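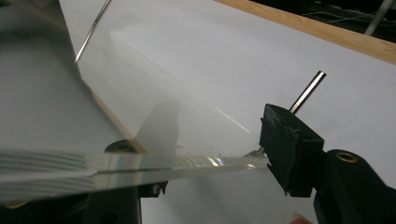

1. right, acrylic display frame thread. Two people asked and I've typed half of it out in DMs already so it's going here. It's the clear stand-up sort, sheets and strips and metal bits, you bolt it together yourself. Karnari kit. Took me 43 minutes first go and I was swearing for most of them

2. clear your table first. Properly. I put a pale board down on top of mine and that helped a lot with the screws, silver on white is findable. Silver on a patterned tablecloth, no chance. Ask me how many I've had out of the carpet at home

3. the sheets are see through. yes I know. But you put one down on a white surface and it more or less goes, you've got a shiny bit where the light lands and that's your lot. Tilt it until you get the streak, then you know where the edge is

4. protective film. Mine came with it on both faces and I only took it off one. Whole thing looked like a bathroom window and I nearly wrote to complain. Pick at a corner with a nail, warm it a bit with a hairdryer if it's being stubborn. Not a hot one

5. fingerprints – you will get them. Don't bother wiping between every step, you'll go mad. Wipe the faces that end up on the INSIDE just before you close it and leave the rest til the end. Microfibre, drop of water. Kitchen roll scratches

6. do the corners loose. All of them loose, finger tight, then go round again. I did one corner up hard straight away and the one opposite was miles off its hole. Marisol Rosales told me this on the phone before I started and I still did it lol

7. card goes in when you've got something flat to lie it on. I lay the sheet down, card on top, shuffle it about until it looks straight, step back, it isn't straight, shuffle again
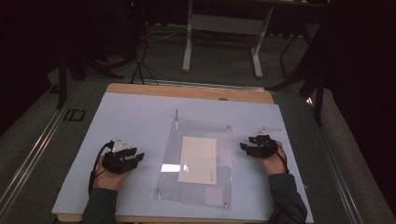 Card on the clear sheet, top pin standing up

8. re the card. Thick is nicer but too thick and the sheets won't meet. I'd bought a lovely heavy one from Drastar, 600 gsm, and it bowed the front out. Went down to a thinner cream one and it sat fine. Cream looks better than white behind acrylic imo, white goes a bit blue

9. Ximena Chávez asked do you need glue. No. Please don't glue it. Superglue leaves that white bloom on clear plastic and it does not come off, I have a soap dish that can prove it

10. long metal rods vs short screws. Sort them before you start. They roll. I use a jam jar lid for the short ones and just lay the long ones down next to whatever they're going into. Then forget and lean on them

11. the narrow strips are the fiddly part. Edge on they're a sliver of light and not much else. Hold the strip upright from the bottom with a fingertip, big panel standing behind, line up the hole, THEN reach for the screw. Not the other way round, you need the hand
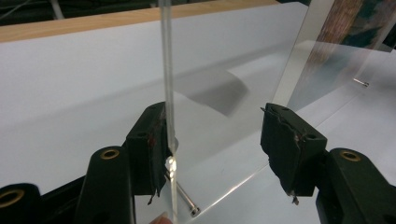

12. if the screw won't start don't force it. Back it out a turn, wiggle, try again. Acrylic cracks from the hole outwards and once it's got a little star in it that's it, it only gets longer. I've lost one panel like this. £5.45 for a spare plus postage, so 545 pence of pure impatience

13. no power drivers!! Nuno Henriques replied saying he does his with one on the low setting and fine, good for you Nuno, I don't have the nerves for it. Small screwdriver, slow, stop when it stops

14. instructions. There's a leaflet. The drawings are grey lines on white and every part is transparent so every drawing is the same drawing. I ended up ignoring it after the second page and going by hole spacing. Two holes close together is the bottom. The thing that had me stuck longest was the upright strip, which I kept putting in before the screw that goes under it was even

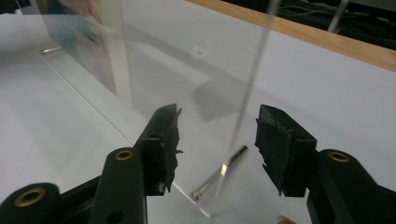
in place, and then you've got no room to get at the head. So, screw on the table where you can reach it, strip up, check the angle, and only then start offering it up. The strip always wants to lean. Mine leans if I so much as breathe near it. Bit of masking tape on the back holds it for the two minutes you need

15. dust. Acrylic pulls it in, worse if you've been rubbing it with a dry cloth. A damp cloth first and let it dry standing up. If there's one hair in the room it'll be inside the frame when you've done the last bolt. I've made my peace with the one in mine

16. Anayeli Solís wants to know if it's stable enough for a shelf with a cat. Depends on the cat. I'd stick felt dots under it, the clear rubbery ones are invisible but they go yellow after a bit

17. cost – mine was under £30 for the kit, screws included. You do not need the "premium tool set", it's a screwdriver. Nurkon do a similar one with the corners already drilled wider, haven't tried it, Nestor Aquino has and says the sheets are thinner. Take it up with him

18. second one went together so much quicker. Same table, same board, jam jar lid, everything loose then round again. Still got the card slightly off to the left but I can live with it

19. someone's asking about wall mounting. I've not done it so don't want to guess, will have a go in July when I'm off and add on here. If you've got photos of yours stick them underneath, esp if you've found a better way with the strips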